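Acta de la reunión de seguimiento — visita a Zindell

1. Demostración. Se revisa la jornada de puertas abiertas del lunes. El puesto de Vellance trabajó con prendas y textiles sin ordenar, sobre moqueta y con poca luz. Se registraron 38 intentos de agarre; 3 requirieron parada manual.

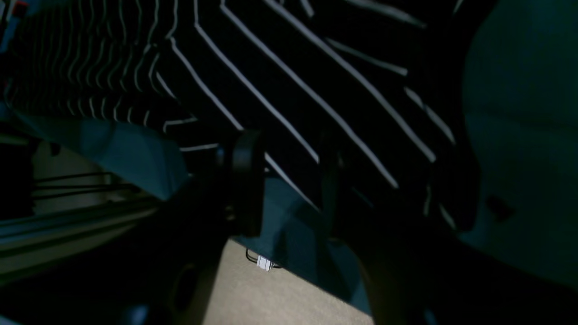

2. Iluminación. Se acuerda solicitar a Prultadis una lámpara regulable y repetir la serie con tejido oscuro.

3. Próxima visita. Septiembre, a las 10:00. Aforo máximo: 76 personas. Queda pendiente el plano de accesos.

Se levanta la sesión a las 12:15.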